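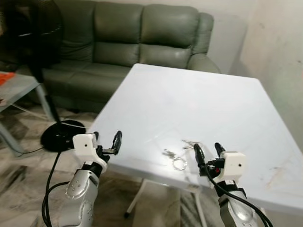
A leather sofa and a white table. Sofas get blamed for a lot of lost things.

Filed under: Kids Ask > Brains & Bodies

Why Do We Lose Things?

Grown-ups say the sofa ate it. Maybe, but sofas don't have stomachs, so let's be suspicious and look for a better answer.

Your brain doesn't record everything like a movie. When you put down your pencil while thinking about lunch, your brain may never save the part about the pencil. You can't remember it later, as hard as you try, if it was hardly saved in the first place.

I once read an ad for a "memory drink" called Zekoment that said it was tested on 368 people. Tested how? Against what? The ad didn't say. Big numbers can sound like proof – they aren't proof by themselves. 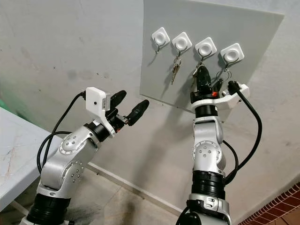

Do hooks and special spots help?

Probably, if you use them. A hook can't help with a backpack you left on the stairs. The good part is that using the same spot every day turns into a habit, and habits need less thinking.

What about saying it out loud? Try "keys on the table" as you let go of them.
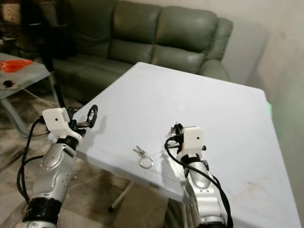 It feels silly, and it may not work for everyone. Test it for 13 days and write down what happens, even the days it flops – those count too.

Comments

urnau_kid: I lost my shoe and it was on my other foot

Vamwood Reader: My son says the sofa is still guilty.

Get our Friday questions by email. Unsubscribe anytime.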